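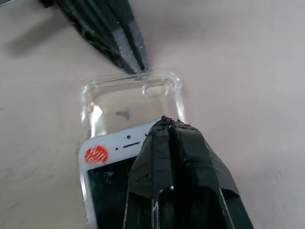 Loaner Phone Check, Kellville Branch
Sheet 182, February round

Thanks for taking this on! Ten quiet minutes with a phone and its case saves us so many trips back to the Flosden desk. Write as much as you like in the comments, we read all of them.

1. Phone switched off before it comes out of the case
OK
Comment: Screen dark, good start.

2. Case corners and rim: splits, chips, sharp spots
OK
Comment: Ran a thumb all the way round and it's lovely and smooth. These clear ones hold up so well!

3. Camera cutout clean, edge not lifting
OK
Comment: Nice thick edge on this oval one. Please keep ordering them.

4. Inside of case back: dirt, grit, marks
SEE COMMENT
Comment: Small greyish smudge a little below the cutout. Could be dirt, could be a mark in the plastic. Wipe with a soft cloth and look again before the phone goes back in.

5. Front glass: cracks, chips, dust
CLEAN
Comment: Pale specks on the black glass. Dry cloth first, then a barely damp one.

6. Earpiece slot and front camera clear
OK

7. Sticker on and readable
REDO
Comment: Love the red-orange, you can spot it from across the room! WIFI reads fine, the line under it doesn't. New sticker, thicker pen, same top left corner.

8. Phone seated fully in case, all corners snapped down
TO DO
Comment: Top end goes in last. Leave it half in until 4 and 5 are done, then press it home and check the side buttons still click.

9. Charging port and cable
OK
Comment: Tried 2 cables, both snug.

10. Table wiped down
TO DO
Comment: Streaks and smudges, mostly on one side.

Result: hold for items 4, 5, 7, 8 and 10. Goes to the Gosport shelf after recheck, tag 2083.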